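Ziad Sfeir keeps the offcuts in a bread bin. He started making wooden toys for his sister's children, sold a few at a school fair one October, and now runs Plustwood from the ground floor of a building that used to store carpets. There is a bench, a sink, two windows and a shelf of paint tins with the colors dabbed on the lids.

"I don't draw much," he says. "I cut a block, I put it next to the other blocks, and I look at it for a while. If I want to pick it up, it stays."

He thinks a set should have fewer pieces than most parents expect. His own rule is one odd shape for every few plain ones. The plain ones get used every day, he says, and the odd one gets carried around the house.

"A triangle is good for that. It has a point and a flat side, so a child has to decide something about it. A rectangle just lies there – you need those too, but they're the floor and the walls."
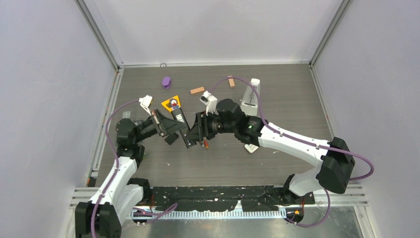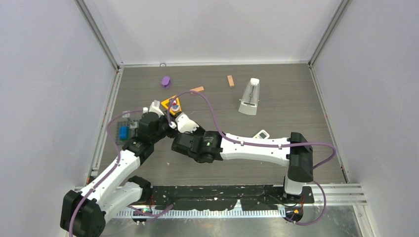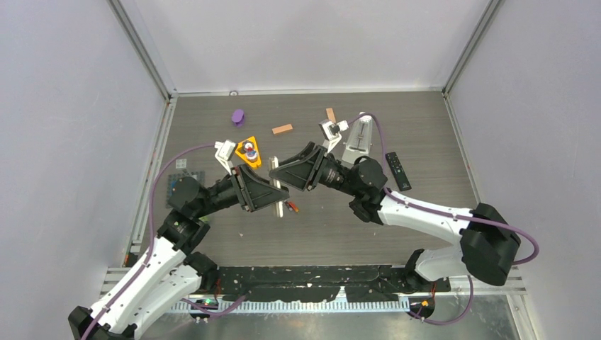

Yellow triangle, gray wood-grain surface.

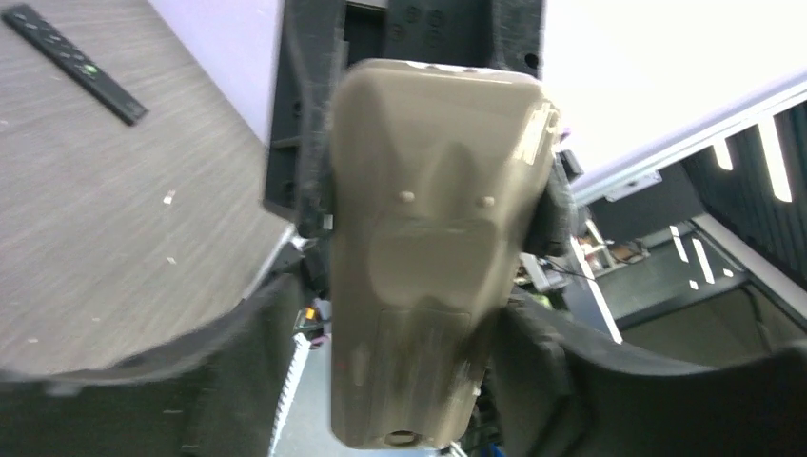

Color is the part he changes his mind about most. For the first year everything was red or blue, until Sawsan Saab, who shares the rent and does the books, told him the shelf looked like a gas station. He went to softer shades after that. Orange he likes pale, so the grain is still there under it. Purple sells slowly, but the people who buy it come back for more.

"Yellow you can't get wrong," he says. "You can find it under a couch."

A finished set costs 60 dollars and takes him most of a day, a good part of it sanding. He does the edges by hand and the faces on a belt. He has tried paying someone else to do the edges and did not like the result.

He sold 317 sets last year, 127 of them in the weeks before the holidays, and he does not want to sell many more than that. A shop owner, Amos Hutchins, has asked him twice for a bigger order. Both times he said he would think about it.

"I did think about it," he says. "I'd need another bench, and then there's nowhere to sit."

At four he stops for coffee. The blocks painted that morning are still tacky, so he eats his sandwich standing up, by the sink.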